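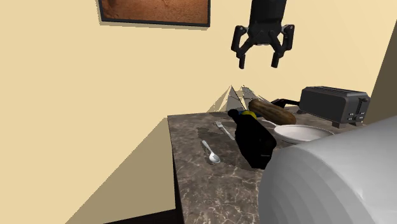
Marble-patterned benchtop against a cream-yellow wall

Cream walls and a marble-look benchtop – what colour for the splashback and cupboards?

Posted by Kerstin Solheim, February 2018

Hi all! We've finally started on the kitchen and I'm so excited I can hardly sleep. The walls are staying a pale creamy yellow (I love it, my husband has given up arguing) and the benchtop has a marble pattern. What I can't settle on is the splashback and the cupboard doors. I've got 23 paint cards stuck to the fridge and every one of them looks good at breakfast and awful by tea time. The window faces south, so we never get direct sun in winter. Budget for the doors and splashback together is $2000, and I'm happy to do the painting myself. Has anyone lived with yellow walls and stone patterns together? What did you put with them?

Gebremedhin Teshome

Oh, you're going to have a lovely kitchen! We had almost the same walls in our last place in Brandham and I still miss them. Go for a soft grey-green on the doors, something like a dried sage leaf. It calms the yellow down without making it look dirty, and it's gorgeous with timber handles.

For the splashback I'd stay plain. The benchtop already has a pattern and a second one next to it gets busy very quickly. We used handmade-look white tiles with a slightly warm grout – a bright white grout will make cream walls look like they need a wash, so do ask for a sample stick.

Paint a big piece of cardboard with two coats and move it around the room for a few days. Cards are too small and your eye mixes them with whatever's beside them. Sand the old doors properly, use a good primer, and leave them 30 days before you scrub them or hang anything off them. I rushed mine in April one year and had tea towel marks baked into the paint until we sold!

Pantelis Vrettos

navy. looks great with yellow, hides fingerprints (mostly)

Birger Grønli

I'd go along with the sage, but have a look at your light globes before you buy any paint at all. With a south-facing window you'll have the lights on half the day, and cool white globes turn a creamy yellow a bit green. I swapped ours for warm white and ended up keeping a wall colour I'd been ready to paint over. Cheapest job in the whole reno!

Would love to see how the doors come up, Kerstin. Are you doing the inside faces as well?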